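Prevoseck to reissue "Plunder" by Dokel

Prevoseck has confirmed a new edition of "Plunder", the second album by the instrumental group Dokel, remastered from the original quarter-inch tapes and expanded to two discs. Orders open on 16th February and copies ship in April.

The album was recorded in five days and first came out on the small Cardoso label, which pressed 1,766 copies and never got to a second run. Cardoso closed the following year and the tapes went into storage with the rest of its catalog. Since then the only way to hear the record has been to pay collector prices or put up with a poor transfer that has been passed around online, with the last track fading out early.

Guitarist Evaristo Serra wrote most of the material and has overseen the new master. He asked for very little to be changed. The level drop halfway through "Salt Road" has been repaired, and the two sides now match in volume, but the tape hiss at the start of "Low Water" stays in. "You hear the room before you hear us," he says. "I always liked that."
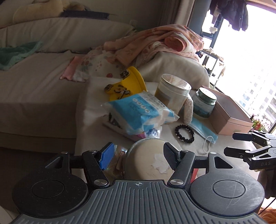

The second disc has three outtakes and a live set that has not been released before. The outtakes were on a reel marked only with the name of the album, and one of them, "Harbor Light", is an early version of the closing track at a much slower tempo, with the organ carrying the tune. The live set runs for around 40 minutes. It comes from a desk recording and the drums are low in places, so do not expect it to sound like the album. For packing, the mail order desk would like to get away from plastic, and the choice at the moment is between a brown paper packet and a heavier card mailer. If you have had records arrive bent in either one, please let us know before orders open.

The booklet has new notes on the sessions, full credits (the original sleeve left out the bass player on side two) and lyrics for the one song that has any. The cover art has been rescanned from a clean copy - the painting itself is lost.

"Plunder" will be sold as a double CD and a double LP. The download comes free with either. There are no plans at present to reissue the first Dokel album, as the rights are still being sorted out.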